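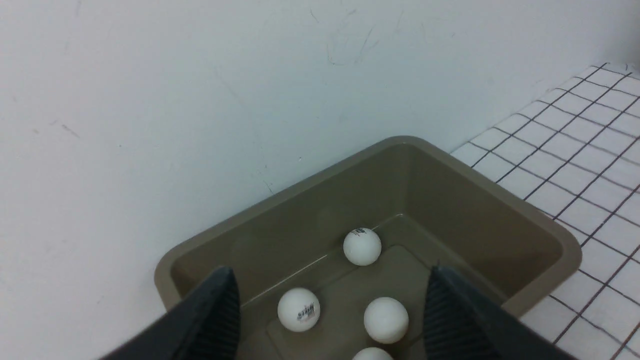 カーキのトレイに卓球の球。うちではこれが定位置です。

十二月に入ってから、毎晩ちょっとずつ家の片付けをしています。大掃除と呼ぶほど立派なものではなくて、夕飯のあとに一か所だけ、お茶が冷めるまでの間にやる、くらいのゆるいやつです(猫舌なのでわりと長い)。

で、今回は卓球まわり。春に友だちのHalaさん、フルネームだとHala Benjellounさんに誘われて始めた卓球が、思いのほか続いておりまして。続いているのはいいんですけど、球が家じゅうに散らばるんですよね。かばんの底、コートのポケット、冷蔵庫の横。いちばん驚いたのは長靴の中でした。いつ入ったの。

最初は買ったときの箱に戻していたんです。でも紙の箱ってふたの開け閉めがすぐへたってきて、うちのは半月でべろべろになりました。次に巾着。これは見た目がかわいくて気に入っていたのに、中が見えないから結局使わなくなる。そのあとガラスの瓶も試して、口が狭くて手が入らず、逆さにしたら全部床に飛んでいって大惨事です。夜の十時にやることじゃなかった。下の階の方、すみませんでした……。

そんなわけで行き着いたのが、このプラスチックのトレイです。Kivitariという雑貨屋さんの隅っこに積んであって、327円。レジのお姉さんに「食器ですか?」と聞かれて、とっさに「はい」と答えてしまいました。球です。

角が丸くて、内側の壁がななめになっているのがいいんです。球をぽいっと入れても底のほうに落ち着いてくれるし、ふちが平らで広めなので片手で持ちやすい。色もオリーブっぽい茶色というか、カーキというか、地味なんですけど、白い球を入れるとちゃんと見えて、私は好き。ちょっとつやがあるのも、拭けばきれいになりそうで安心です。

球のほうはロゴが見えているのもあれば、真っ白に見えるのもあり。買った時期もお店もばらばらなのでまあこんなものです。Halaさんは練習用と試合用をきっちり分けていて、試合用にはTruknessのケースまで用意しているのですが、私は試合に出る予定がないので全部いっしょ!

置いているのは格子柄の白いクロスの上で、すぐうしろが白い壁です。その壁、よく見ると上のほうに細い落書きみたいな線があるし、うっすらこすれた跡もあるし、片付けを始めるとそういうのばかり目に入ってきませんか。メラミンスポンジでこするか、見なかったことにするか、ただいま検討中です。たぶん見なかったことにします。

ついでに床の話も。球が散らばる家の床って、ほんとうに大事なんですよ。

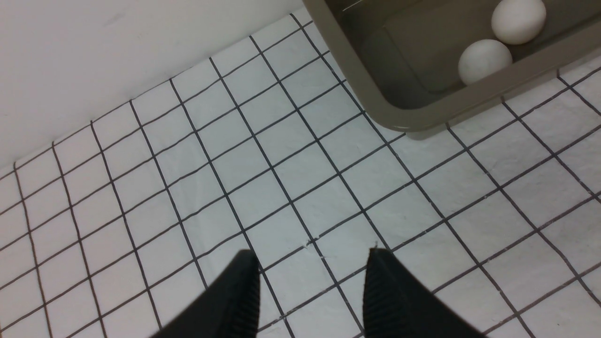 白い小さな四角のタイルに、濃い色の目地。

このタイル、引っ越してきたときは「かわいい!」と大喜びしたんですが、暮らしてみるとなかなかの曲者でした。まず白い球を落とすと見つけにくい。しかも髪の毛は一本でも目立つ。どっちかにしてほしい。

掃除は、乾いたワイパーをかけてから、ぬるま湯で固くしぼった雑巾で拭いています。目地に沿ってまっすぐ拭きたくなるんですけど、うちの場合はななめに動かしたほうが引っかからなくて楽です。目地だけは古い歯ブラシで、気が向いたときに。以前はLituraという床用の洗剤を使っていて、香りがとても好みだったのに、近所のお店で見かけなくなってしまいました。どこかで売っているのを見た方、教えてください。

タイル自体は真っ白というより、ところどころに薄いグレーのむらがあって、これが案外ありがたいです。つるっと均一な白だったら、もっと神経質になっていた気がします。明るいところで見ると表面の感じもちょっと違って見えて、拭いている間ぼんやり眺めてしまいます。それでお茶が冷めきる。

さて、次にどこをやるかですが、Yuleの缶にためこんだリボンとひも類か、靴箱の上か。リボンのほうは毎年「今年こそ減らす」と言いながら増えています。去年いただいたお菓子の包みについていた金色のがどうしても捨てられなくて、何に使うのかと聞かれたら困るんですけど、あれは捨てません。

あ、それから前回の記事で、トレイの大きさがあいまいですみませんと書いた件。まだ測っていません。メジャーが見つからないので、見つかったら追記しますね。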